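**Two-tier mesh tray: what goes on top?**

**grencombe_61** wrote:

I've got a black wire mesh desk organizer, two trays stacked on thin legs. I keep spiral notebooks in it, the kind with brown cardboard covers. At the moment they're all in the top tray and the bottom one gets whatever mail came in.

My problem is the spirals. When I pull one notebook out, the wire hooks the one under it and I end up dragging half the stack onto the table. Is there a better way to load these, or should I give up and stand them in a magazine file?

**Flurkard** wrote:

Magazine file. Spiral notebooks don't like lying flat on each other.

**mprothero** wrote:

I disagree with Flurkard. Standing them up bends the covers unless the file is packed tight, and then you can't get anything out.

I run mine flat in the top tier with all the spirals on the left. I take the top one by the right side, lift it straight up, and then move it over. Sliding is what makes the wires catch.

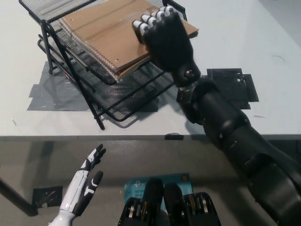
I also let each notebook sit a little off from the one below. It looks messier but there's an edge to get a finger under. The covers get scuffed either way. Mine go to the archive shelf when they're full, so I don't care much.

Mabli Prothero

**Lemel** wrote:

Why not alternate them, one spiral left, the next one right? The stack sits level that way. Mine leans toward the wire side once it gets tall.

**mprothero** wrote:

Tried it. It is flatter, but then I grab a spiral every second time. I'd rather have a shorter stack.

**Flurkard** wrote:

Still say file. I have almost 61 of these from work and I'm not lifting a pile to reach the one on the bottom. Number on the cover, stand them up, done. I pulled 2922 on Friday in five seconds.

**grencombe_61** wrote:

I only have the ones I'm using, so a file seems like too much. I turned all the spirals to the left last night and lifting works better than what I was doing. Still need to find a place for the mail.

**Lemel** wrote:

Foulkes has single mesh trays if you want the mail off the desk. Mine is by the front door.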